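The slow lane at Gavville

A cold lake, a 25m pool with a dodgy clock, and the distance squad that keeps turning up anyway
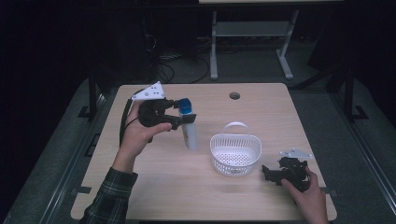
Too many lengths, not enough racing – so says Tobias Rosenthal, and he says it loudly, over the noise of the pumps. He would cut the winter mileage by a third tomorrow. Kids of 15 do not need it, he reckons, and the ones who quit at 17 are the proof.

Elsa Savolainen disagrees. She has coached distance at Gavville for nine years and her answer is the same each January: get the metres in, then talk. Her group did 277 kilometres each over the last block. Nobody asked for less. One or two did ask for a later start.

Six in the morning, then. Lanes one to three. The main set is 300s, eight of them, short rest, and the clock at the deep end has been losing a second a minute since before Christmas so everyone goes off the one by the showers. Savolainen walks up and down in flip-flops. Says very little. "Hips" is most of it. "Hips" again.

The club is small, 128 members on the books, and it has never had money. Bollska, forty minutes up the road, has the fifty-metre pool and the gym and a physio on match days. Gala days, sorry. Gavville has two lane ropes that came second hand from Bollska. They still beat them in the 1500 last season, first and third, and that result gets mentioned a lot round here.

What changed was the lake. Savolainen took the older swimmers to the Flimum open water series, a bit of an experiment, five of them in a borrowed minibus. The water was grim. One got out after a lap and sat in a towel. The other four finished, and two were in the top ten of a 5k they had never raced before.

"They stopped being scared of the mile," she says. "You do an hour in that and a pool looks like a treat."

Rosenthal's point, when he gets it out properly, is about speed. He looks after the sprinters and sees the distance lot come in for relays with nothing in the last fifteen. Flat turns too. He wants them on his blocks twice a week, and for now he has got once. The first session was messy, goggles everwhere, but a couple of them found they liked it.

Then the Park relay, the big one for clubs this size. It drew 1,109 swimmers last time out and the bank was four deep by the bridge. Each leg is short enough to hurt. Gavville have entered two teams, and the order of the first one is still being argued over. Savolainen wants her strongest on the opening leg, clear water, no fighting. Rosenthal wants them last, chasing.

They had not settled it when the session finshed. Eight 300s done, the last one quickest, swim down skipped by at least one person. Savolainen was writing up times on the back of an entry form. Rosenthal was already on the other side of the pool, putting the blocks in.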